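Home Storage > Drawer Inserts > Tested
Reading time: 2 min

Slaoui five-compartment sock organiser: long-term review

By Attila Vida

The Slaoui is a drawer insert in frosted clear plastic: a long, shallow tray with four thin dividers and a slightly rolled rim. I bought two in December, one for a chest of drawers by Usivholm and one for a shelf in the wardrobe, and have used both daily. What follows covers fit, capacity, rigidity and cleaning.

Fit comes first. My tray measures 400 mm along the outside of the rim, and the Usivholm drawer is 477 mm wide internally. That leaves 77 mm of dead space at one end, enough for a rolled belt but too little for a second tray turned sideways. Slaoui quotes the length of the base on the packaging and leaves out the rim, so measure the drawer at the height of the rim and allow a few millimetres for clearance. The shelf gave no trouble.

Capacity depends on how you fold. With thin ankle socks, I get two pairs into each compartment if they are folded in thirds and stood on edge. Balled pairs take up more room and push the dividers sideways. Thick walking socks go in at one pair per compartment, with the cuff showing above the rim. Five compartments suit a person who sorts by colour. Mine hold red, black, mid-grey, pale blue and the very light grey ones that pass for white.

I empty the tray completely before refilling it and lay the socks out on either side, which makes pairing quicker than working from a heap. 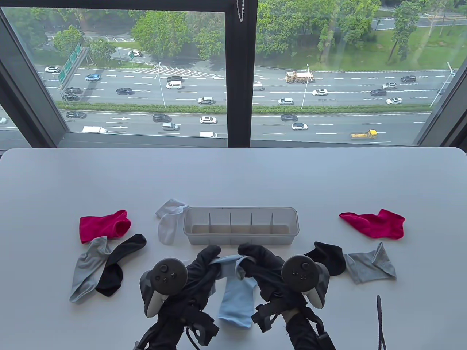 The tray empty, with red, grey and black socks to either side and a light blue one held open at the cuff.

Rigidity is acceptable. The long sides bow outwards by a few millimetres when every compartment is full, and recover when it is emptied. The dividers are fixed on this model. The Tavodier equivalent has removable ones, and I have used it in another drawer, but its dividers lift out with the socks if the fit is tight. I prefer the fixed type.

The translucent plastic has one practical benefit: in the wardrobe, with the tray above eye level, I can tell a compartment of black socks from a compartment of red ones through the side. Grey against pale blue is harder to judge.

Cleaning takes a damp cloth. Lint collects in the corners where the dividers meet the base and needs a dry brush — an old toothbrush does it. After six months there are light scratches on the underside of both trays and no cracks.

Height is the remaining limit. The Pitberg bedside unit has a top drawer with 52 mm of clearance, and the tray will not go in with the drawer closed. Anyone with shallow drawers should check this before ordering.

Verdict: recommended for deep drawers and thin socks. I would buy it again for the shelf.

Updated June 5, 2023

We use cookies to remember your preferences and measure visits. Accept all | Manage settings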